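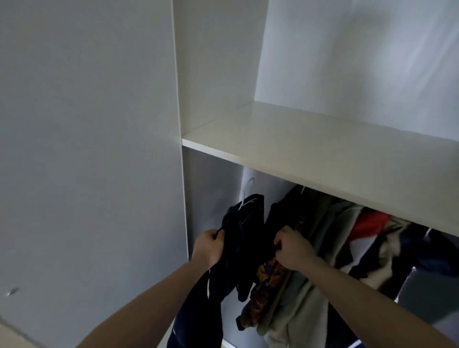
Wardrobe task, both hands in among the hanging clothes.

Notebook, Folter household set, 30 April 2024

Second room. Visitación wearing the head camera, me on the laptop. Task text as agreed with Orkent: "sort the clothes in the wardrobe". I still think that is too loose. It covers moving things along the rail, taking them off and putting them back, and the labellers will want those apart. I have asked for it to be split before the October release.

Target for this room is 31 episodes, each capped at 3000 frames. Anything under 600 frames gets thrown out by the checker, so very short goes should be joined to the next one while recording. Cutting is easy later, joining is not.

Points from checking the wardrobe clips:

- The rail is hidden by the shelf and the clothes from head height. Label the grasp by garment, never by rail position.
- Dark clothes next to each other are hard to separate. Navy against black is the worst pair. If you can't tell where one stops, mark it "unsure" and move on.
- Two hands in shot does not mean two hands working. Each hand gets its own contact label.
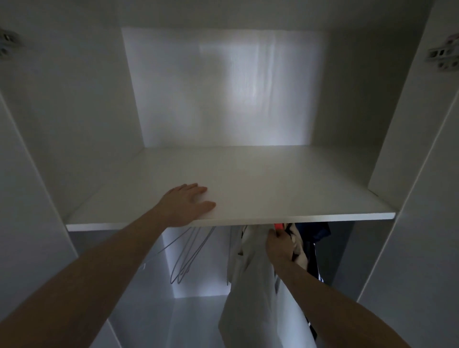
Left hand on the shelf, right hand on the clothes. Left = "support", right = "grasp".

Tassanee queried "support" for a flat hand. My view is that we keep it. Degefa's older set had only grasp and no grasp, and all the resting hands ended up in the wrong bin.

The empty wire hangers need a class of their own. At present they go under "hanger", same as a hanger with a garment on it, and the model will have to tell the two apart before it reaches for one.
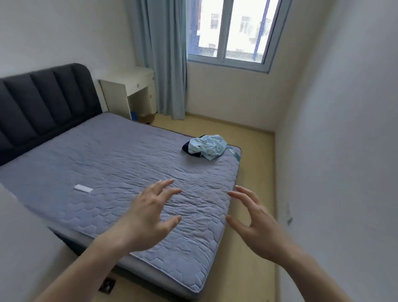
2 min read

Bed clips are easier to label. Daylight from the window, bare mattress cover, clothes in a heap at the far corner, and both hands clear of everything else. In frames like this one the hands are open over the mattress, so label "none" for both until there is clear contact. Don't guess at what comes next.

The small flat white thing on the mattress is "other object". No need to name it.

To do: send Henport the new label list, ask Tassanee to recheck 2 of the wardrobe clips, charge the spare battery.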